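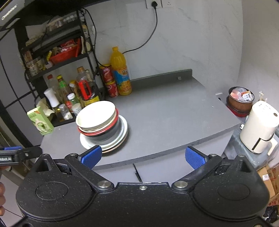
Bowls and plates stacked on a grey kitchen countertop.

The river that two countries share

Last updated: 21/02/2017
By Zorica Vlachou

The customs shed at Hondbridge has two doors. One opens on the north bank of the river, the other on the bridge itself, and the line between the two countries runs along the middle of the deck, marked by a strip of yellow paint that the two sides take turns renewing. The north did it last. The south says the strip has moved.

It is a small complaint, and it has reached both foreign ministries. In October the southern government delivered a formal note saying the new line sat 45 centimeters closer to its bank than the old one. The northern ambassador was called in to receive it. He took the note, stayed for coffee, and sent back a reply saying the paint followed the survey both sides had signed.

Behind the paint is the water. The treaty that set the border gives each country half the flow below the dam at Zundbridge, measured over a year. It was written when there was one pumping station on the river. Now there are pumps on both banks, and in dry summers the gauge at Hondbridge falls low enough that the ferry at Fokton stops running.

Tihomir Begović worked on the joint river commission for most of his career and now lives in a flat over a pharmacy in Fokton. He keeps copies of the old gauge books in his kitchen. He does not think either government wants a fight.

"They want to be seen asking for something," he said. "The note in October was for the newspapers. The real talks are about who reads the gauge, and they have been going on the whole time."

At present each side reads its own. The southern gauge showed a yearly low of 749 units on the commission's scale. The northern gauge, which is fixed to the next pier, was higher. The commission has met twice over the difference and put out a one-page statement each time.

The people who cross the bridge have other things on their minds. A permit for residents of the border district used to be good for a year. Since the dispute began it has been issued for 100 days, and the line to renew it starts before the office opens. Zlatko Spahić drives a bread van across every morning. He has renewed his three times.

"The officers are fine, I know all of them," he said. "They ask me the same questions and I give the same answers. Then they ask what I have that's still warm."

The south has proposed a single gauge run by engineers from a third country. The north has said it would accept that if the same engineers also look at releases from the dam, and the south has not answered in public. Ott Avotiņš, a retired diplomat who helped draft a similar arrangement on another river, said the two requests could be settled in one document.

"It is four pages, perhaps five," he said. "The annex would be longer than the text."

Delegations are due to meet again in Biswas, which both sides use because neither has an embassy there. The agenda lists water first, permits second and the marking of the bridge third.

Related
Fokton ferry cuts winter timetable
Edin Radulović: What the Zundbridge treaty says about the dam
Border district permits: who needs one and where to apply
Farmers on the south bank ask for 1000 new meters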